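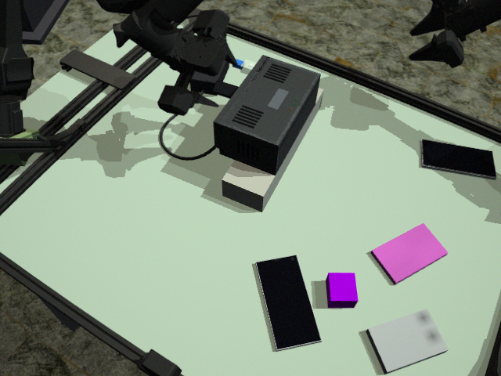 Botond Bodnár had wanted to teach a robot to plug things in ever since he spent a whole winter behind the counter of a repair shop, and he will happily tell you about that winter for as long as you have tea left in your cup. These days he works on Bino, a learning system that picks up its skills from examples, and most of his week goes on making them in simulation. The table in his virtual workroom is a soft mint green, with a black box and its looping cable towards the top and a bright little purple cube further down. "I'm terribly fond of that green," he says. "I tried a plain grey one first and it made me miserable by lunchtime, and I'm the one who has to look at it all day!"

An example, as he explains it, is one attempt steered by a person from start to finish. The person moves the arms, the computer keeps every movement, and Bino later studies the lot. The target for November is 1,000 of them, and when we spoke he had 900 that he was willing to keep. "You get very picky," he says. "My first 32 were dreadful, all stops and starts, like someone learning to reverse a caravan. I kept two of them, mostly out of sentiment, I suppose."
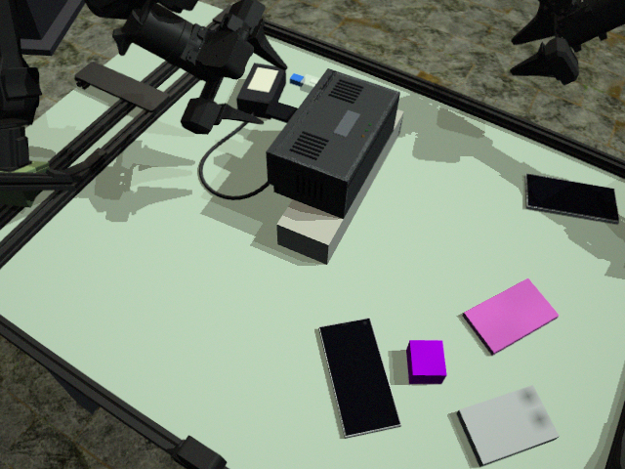
One of the practice tables in Bino, with the arms near the far edge.

Between attempts he likes to alter the layout a little, so that the system doesn't simply learn one table by heart. The phone, the pink card and the pale box in the corner have no part in the cable work, but he wants Bino to get used to a bit of clutter. "My own desk at Skatska was far worse than this," he says, laughing, "and I still managed to find the sockets."

What does he find hardest? He thinks about it for a good while. "Patience with my own hands, really. On a Monday I'm clumsy, and I can see it when I play the recordings back. I used to throw all of those away. Now I keep the ones where I wobble and then put it right, and I'd like to see what Bino makes of them."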